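Pliddale sets June start for laundry filter rule

May 5, 2025

Shared laundry rooms in Pliddale will have to fit lint filters to their washing machine drain lines under a rule that takes effect in June. The town's water department published the final text this morning, together with the results of the trial that preceded it.

The rule applies to any building in which one laundry room serves more than 36 apartments. The department's register lists 111 such buildings, with a combined 2269 apartments in the Kerudwood district alone. Single-family homes and in-unit washers are exempt. Commercial laundries are covered by a separate discharge permit and are not affected.

The filter must be installed between the machine outlet and the building drain, with a bypass valve that opens if the cartridge clogs. Mesh openings may not be larger than the size given in the technical annex. Cartridges have to be removable without tools, and spent material goes out with household trash. Rinsing a cartridge in a sink or floor drain is a violation under the same section as discharging unfiltered water.

The measure is aimed at textile fiber reaching the settling tanks at the Frota treatment plant. Plant operators have reported fiber mats on the intake screens for several years – mostly synthetic, with some cotton – and the screens are cleaned by hand when the mats build up. The plant's older pumps are sensitive to the material, which winds around the impeller shaft and raises the current draw. 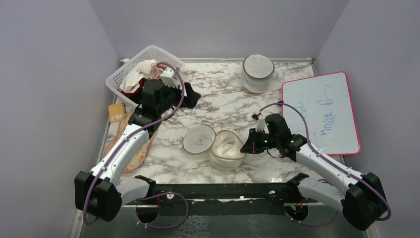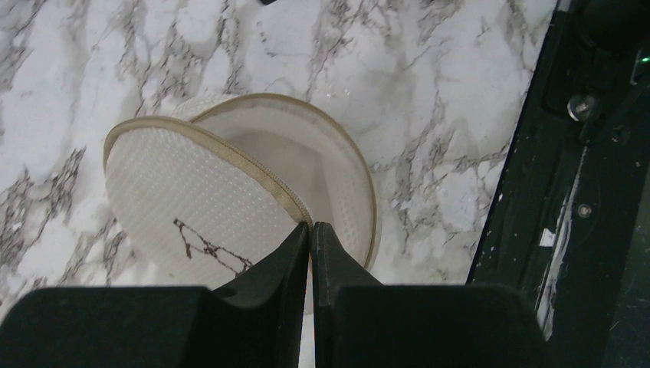
During the trial, filters were installed in laundry rooms along the Kerudwood sewer branch, and the intake screens at Frota were inspected on a fixed schedule. The department states that the interval between manual cleanings became longer over the trial period. It does not give a figure for individual buildings, as the branch also carries flow from homes that had no filters.

Two cartridge types were tested. The first, a pleated unit, held more material but lost flow quickly when residents used powder detergent. The second, a plain cylindrical screen, needed emptying more often and showed no comparable loss. Both types meet the annex. The department recommends the cylindrical screen for buildings with older machines, where drain pumps have less pressure to spare.

Starum, which supplied the test units, lists the cylindrical model at $419 per drain line, including the valve and one spare cartridge. Installation is not included. Owners may use equipment from any manufacturer that can document the mesh size and the bypass function.

Costs may not be charged to tenants as a separate fee. The text leaves open whether they can be included in regular rent adjustments, a point raised by landlords in the comment period. The department's reply refers them to the housing office.

Inspections will be combined with the existing backflow checks, so no additional visit is planned. A building without a filter at its first inspection receives a written notice and a deadline. Fines apply only from the second inspection onward. Owners who have ordered equipment but are waiting for delivery can submit the order confirmation in place of proof of installation.

The annex, the list of covered buildings and the notice form are available at the water department counter and at the Kerudwood branch library. Corrections to the building list must be submitted in writing.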